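Teaching by hand vs. teaching by remote – what are you all using for cloth?

dravton_dan
Started on folding last month and I'm hooked! I've been driving our two arms with leader arms (move the small one, the big one copies) and I've got 157 folds saved. Towels are going great. Anything bigger than a towel and I lose the corner, because I can't feel when the fabric slips. Is it worth switching to the hand-held grippers, where you just do the task yourself and the camera on the tool records it? Or do I need more practice?

mvrabec
Switch! Čestmír here, I do cloth at Orkora. We went from leader arms to hand-helds in December and I'd never go back for laundry. My best remote day was 40 clean folds and I went home with a headache. First full day with the hand-helds was 654, with breaks, split between two people. You feel the cloth pull through the handle, so you slow down at the right moment without thinking about it.

kettle_logic
Going to push back a little. Remote has one big thing going for it – if you can do it through the arm, the arm can do it. With hand-helds people reach over, twist the wrist, lean on the bed with a knee, and then you find out your robot can't get its elbow there. We threw out 28 demos in one batch for exactly that.

mvrabec
Fair, and we've been bitten too. We run every path through a reach check the same evening and toss what fails. Still way ahead on numbers.

dravton_dan
654?? OK, I'm listening. @kettle_logic do you use remote for everything then?

kettle_logic
Everything with a hard surface, yes. Plugs, drawers, putting cups on a rack. For cloth I'd mix: hand-held for the bulk, then a small set by remote on the real arms to fix the timing. The pause before you close on the fabric is different when a motor is doing the closing.

corrado_d
Mixing works for us at Deletti. Hi all, Corrado D'Amico. One tip from the hand-held side: practice in the messy version of the room. Our first set was all on a clean gray table and the policy fell apart on a real bed. Patterned sheets, other clothes lying nearby, window light, all of it. I love this part of the job, you start noticing how many ways people leave a shirt lying there.

mvrabec
Yes to messy rooms. Since Dan asked about bigger pieces, my list for cloth on a bed:

1. Sit or kneel low at the edge so your elbows stay in front of you. Standing over the bed gives you angles the arm won't have.

2. Keep both tools in play, even when one is only waiting. Let the idle one stay close with its fingers pointing at the cloth, so each camera keeps seeing the work. Brown cloth folded up at the edge of the bed, one tool by its corner and the other just below:

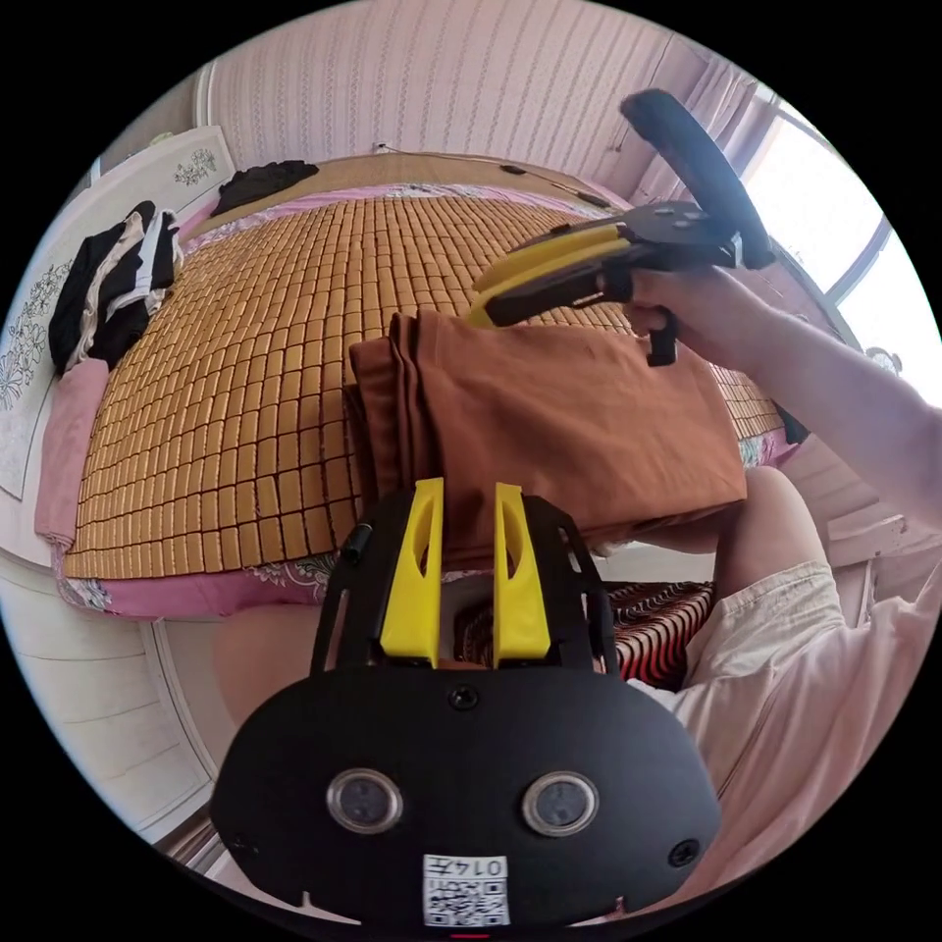
3. Close slowly, then hold still for a beat before you lift. Feels silly for the first ten minutes – you get used to it.

4. Do some bad ones on purpose. Miss the corner, go back, pick it up again. Those recoveries were the best thing we added.

kettle_logic
Number 4 I agree with completely. Number 2 I don't, I'd park the idle hand off to the side, otherwise the robot learns to hover and it gets in its own way. But try both, it's cheap to test.

dravton_dan
Sold, borrowing a pair from the Charvát lab. I'll do one set with the idle hand close and one with it parked, same towels, and post what I get. Thanks everybody, this is so much fun!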